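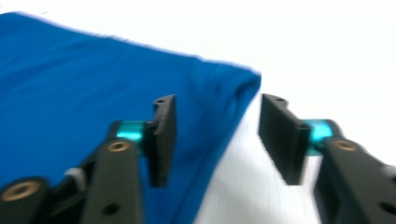

Blue cloth, folded edge.

Home server box tips, quick version, got a match to run tonight. These are for the old PC in your closet or workshop that hosts the game server. Ours is called Emside and it has run out of my utility room since March.

Dust first. Shut it down, pull the plug, side panel off. Canned air in short bursts, can upright. Hold the fan blades still with a finger or a pencil. Don't use the house vacuum inside the case. Outside is fine.

Filters. If the front one is foam, rinse it in the sink, no soap, and leave it overnight. Going back in damp is how Zane Jaunzems lost a power supply on the Prusel box. He had 61 people on at the time and we still hear about it.

Get it off the carpet. A shelf, two bricks, whatever. Leave a hand's width behind it for the exhaust. Not next to the dryer!! Lint gets in everything.

Wiping the case: soft cloth, barely damp, machine off. Old t-shirts work great once they've been washed a few times. Fold it in quarters and you get a clean side each time you flip it. No window spray on the screen.
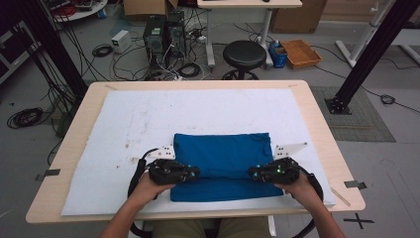 Folded blue cloth on the white sheet.

Cables. Velcro ties, not zip ties, you will be back in there. Label both ends with masking tape. I skipped this and unpluged the router in the middle of a Braltier event — 583 posts in the complaint thread by morning.

Noise. Rubber feet or a slice of old mouse pad under each corner. If it still rattles its probably a drive screw, snug it up by hand.

Restart it weekly. Ours goes down at 400 kills on the Sakalauskas map, when the round ends anyway. Logs get cleared then too, I keep the last 2,000 lines and dump the rest.

Backups go on a USB stick in the kitchen drawer, taped to a card with the date on it. Swap sticks when you swap the furnace filter so you remember.

More on fans when I get time. Post your own in the forum, tips section, not general chat please.

Updated 2 April 2020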